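盤上の時間を取り戻す
地域のチェス文化と、道具を受け継ぐということ

地方都市の公民館や図書館の一室で、チェスを指す人の集まりが静かに続いている。将棋や囲碁に比べれば競技人口は少なく、専用の会場を持つ団体はまれである。多くの集まりは会議室を時間単位で借り、終われば机を元の位置に戻して解散する。記録に残りにくい活動であるが、地域の文化活動を考えるうえで見過ごすことのできない厚みを持っている。

本誌は今号で、姉妹都市グラルトルヴィルとの交流を契機に始まったチェスの会「ベドウ会」を取り上げ、その運営と道具の扱い、次の世代への引き継ぎについて報告する。会の発足から17年が過ぎ、当初は交流行事の一部にすぎなかった対局が、現在では月例の集まりとして定着している。

■ 交流行事から月例会へ

グラルトルヴィルは川沿いの小都市で、古くから市民の間でチェスが盛んに指されてきた。姉妹都市提携の記念行事の折、先方から贈られた一組の盤駒がベドウ会の出発点となった。会の名称は、先方の訪問団が滞在中に対局の場として使った広場の名にちなむ。

当初の参加者の多くは、駒の動かし方を知る程度であったという。会はまず入門講座を設け、初回には基本的な駒の動きを、続く回にはキャスリングや昇格といった特殊な規則を扱った。将棋の経験者にとっては、取った駒を再び使えないという点が最も大きな違いとなる。盤上の駒は減る一方であり、終盤に向かうにつれて局面は開けていく。この感覚に慣れるまでに相応の時間を要した者も少なくなかった。

月例会は午後1時に始まり、午後5時に終わる。前半は自由対局、後半は棋譜の検討にあてられる。検討の時間を必ず設けることは発足時からの方針で、勝敗の記録よりも、対局者同士が自らの考えを言葉にすることを重んじてきた。会費は一回300円とし、会場費と消耗品の購入にあてている。

■ 折りたたみ盤という選択

チェス盤には大きく分けて、一枚板の盤、巻いて収納するシート状の盤、そして二つ折りの盤がある。公式の競技会では、安定性と視認性の点から一枚板やシート状の盤が用いられることが多い。一方、家庭や小規模の集まりで広く親しまれてきたのは折りたたみ盤である。 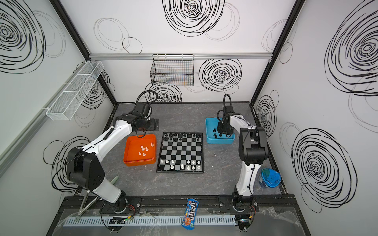

折りたたみ盤は合わせ目で駒が傾くから避けるべきだと長く思っていたが、自宅で毎晩広げているうちに考えが変わった、と会の文集に寄せられた一文は述べている。出し入れの手間が少ない盤ほど指す回数が増え、結局は上達につながったという趣旨であった。寄稿は匿名であったが、会の中で広く共感を集め、翌年の文集にも再録された。

折りたたみ盤の利点は収納だけにとどまらない。内部に駒を収める構造のものであれば、盤と駒が離れて保管されることがなく、紛失の危険が小さくなる。反面、蝶番の緩みや合わせ目の段差は避けがたく、長期の使用には定期的な点検が欠かせない。ベドウ会では年に一度、12月の例会の後に全ての盤を広げ、蝶番と留め金の状態を確かめている。緩んだねじは締め直し、摩耗の進んだものは会が懇意にしている木工所ジリエに修理を依頼する。

同工所によれば、盤の傷みで最も多いのは蝶番周辺の割れで、閉じる際に駒を挟み込んだまま力を加えたことによるものが目立つ。駒を種類ごとに決まった位置へ収める習慣があれば、相当程度まで防ぐことができるとのことである。会が入門講座の最初に、駒の並べ方とあわせて片付け方を教えるようになったのは、この助言を受けてからである。

■ 駒を失うということ

チェスの駒は一組32個で構成される。そのうち一つでも欠ければ、正規の対局は成り立たない。将棋の道具には余り歩が添えられることが多いが、チェスでは予備のクイーンが付属する製品が一部にあるものの、ポーンの予備を備えるものは少ない。

失われた駒をどう補うかは、どの会でも悩みの種である。同じ製品が長く販売され続けるとは限らず、仮に入手できても、経年による色の差が生じる。ベドウ会では、使えなくなった組から状態のよい駒を取り分け、他の組の補充に用いてきた。色調や高さがわずかに異なる駒が混じることもあるが、識別に支障がない限り使用を続けている。

先方から贈られた最初の盤駒も、例外ではない。白のビショップの一つは後年に補われたもので、手に取ると底のフェルトの感触が異なる。会では補修の経緯を小さな帳面に記し、盤とともに保管している。どの駒がいつ失われ、何によって補われたかを記したこの帳面は、会の歩みを伝える資料ともなっている。

保管の方法にも会ごとの流儀がある。布袋に入れる会、仕切りのある木箱を用いる会、あるいは日用品の容器で足りるとする会もある。ベドウ会は組ごとに布袋を分け、袋の口に番号札を結ぶ方式をとってきた。見栄えを整えることは求めず、対局を始めるまでの準備が滞りなく進むことを基準としている。 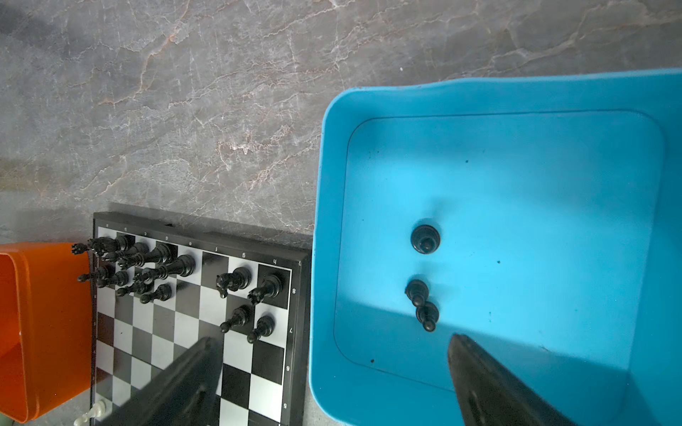 片付けを急がせないでほしい、という要望が保護者の側から会に届いたことがある。子どもは駒をしまいながら負けた対局のことを話し始めるのであり、その時間こそ大切にしたい、との内容であった。会はこれを受けて終了前の手順を改め、検討を15分早く切り上げ、片付けの時間に余裕を持たせることとした。

■ 子どもの参加と教え方の工夫

近年、会には小学生の参加が増えている。学習支援団体ナイデックスと共同で始めた夏季講座が、その大きなきっかけとなった。講座は全8回で、対局そのものに入る前に、ポーンだけを用いた簡略な競技や、ナイトを決められたマスまで移動させる課題を取り入れている。

ポーンだけの競技は、双方がポーンを初期位置に並べ、先に一つを最奥の段まで進めた側を勝ちとするものである。規則は簡単であるが、前進と捕獲で動く方向が異なるポーンの性質を理解するうえで効果が高い。終盤の考え方の基礎もここに含まれており、大人の参加者が加わることもある。

指導にあたって会が定めている原則は、対局中に助言をしないことである。明らかな見落としがあっても、周囲の者は口を挟まない。指し手の選択は対局者に委ね、気付いた点は検討の時間に述べる。初めて参観する保護者が戸惑うこともあるため、講座の案内にはこの原則が明記されている。

また、投了の作法についても時間を割いている。自ら負けを認めて対局を終えることは、初心者にとって容易ではない。会では初級者に対し、詰みまで指すことを勧めている。途中で終えるべき局面かどうかを判断するには一定の経験が必要であり、最後まで指すことで詰みの形を覚える効果も期待できるからである。対局後は互いに握手を交わし、駒を初期位置に戻してから席を立つ。

■ 継続のための課題

会の運営には課題も残る。会場の確保は年々難しくなり、希望する時間帯に部屋を得られない月もある。指導にあたる者の負担は一部に偏りがちで、夏季講座の期間にはその傾向が強まる。盤駒の更新にも費用がかかり、対局時計を含めて一組を新調する場合、会費の積み立てだけではまかないきれない。

こうした状況を受け、会は昨年度から文集の頒布を始めた。会員の棋譜と随想を収めたもので、一部2000円で希望者に分けている。収益は用具の修繕と講座の教材費にあてられる。文集には、グラルトルヴィルの愛好者から寄せられた棋譜も毎号掲載されており、通信による対局の記録として読み応えがある。

通信対局は現在、電子メールによって行われている。一手ごとに数日の考慮時間が認められ、一局が終わるまでに半年以上を要することも珍しくない。会の例会では、届いた一手を盤に再現し、参加者が意見を出し合ったうえで返信の手を決める。次の一手は、来月の例会で検討される予定である。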